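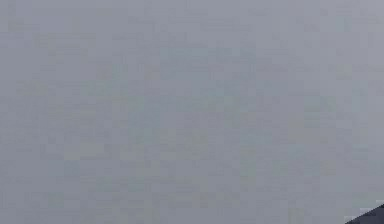
How long should I let a new carpet air out before I put the furniture back?

Give it a full day if you can, with the windows open and a fan running toward the door. Light pieces like chairs and side tables can go back the same evening. Wait a little longer with beds and bookcases, so the carpet has time to settle along the edges.

Which rooms do people carpet most often?

Bedrooms win by a mile, with stairs and hallways next. We love a hallway carpet! It softens footsteps, it warms up the part of the house everyone walks through half asleep, and it lets you try a stronger color than you'd want in a living room.

What do I ask for in a hallway or on the stairs?

A short, dense pile. Fold a sample backward over your finger and look at the backing. If you can see a lot of it between the tufts, the carpet will flatten quickly where feet land. Loop pile is wonderful for wear, but cats do enjoy pulling at it, so homes with claws usually do better with a cut pile.

Our own hallway favorite is Meinecke, a tight cut pile that comes in 8 colors. Zudcombe is the loop version and a bit firmer underfoot.

Dark or light?

Dark carpet hides mud and shows lint. Light carpet does the reverse. Blues are having a lovely moment (we've been cutting more navy samples since June than in all of last year) and they look great against plain pale walls.

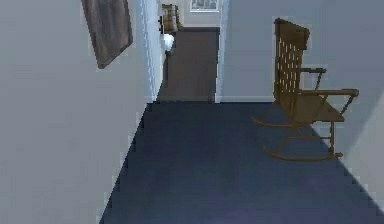 Navy carpet in a hallway with pale walls

How do I measure a hallway?

Measure the length down the middle, then the width at both ends and once in between, because old houses are rarely straight. Use the widest number. Add four inches to each direction for trimming, and carry the measurement into the doorway, to the center of where the closed door would sit. If your hall turns a corner, sketch it on paper and send us the sketch. We really do like getting those!

Does the pile direction matter?

It does, a lot. Pile leans one way, and the same carpet looks darker from one end than the other. Pieces that meet at a doorway should lean the same way or the join will jump out at you. Every Sisemar roll has arrows on the back.

Do I need a pad?

Under nearly everything, yes. For halls and stairs choose a thin, firm one. A thick squishy pad feels heavenly in the store, but it lets the carpet flex too much with every step. We sell Emow pads by the yard and can cut them to match your order.

How many samples can I have?

Five at a time, free. Put them on the floor where they'll live, leave them for a couple of days, and look at them at breakfast and again with the lamps on.

What does fitting cost?

A straight hallway starts at $149, including the trim at one doorway. Stairs are priced per step, and we'll give you the total in writing before you book.

How do I keep it looking good?

Vacuum slowly, twice a week in the busy spots. Blot spills with a white cloth and cool water, working from the outside in. Fluff that comes up in the first few weeks is just leftover fiber from cutting and will taper off.

Page updated July 19, 2023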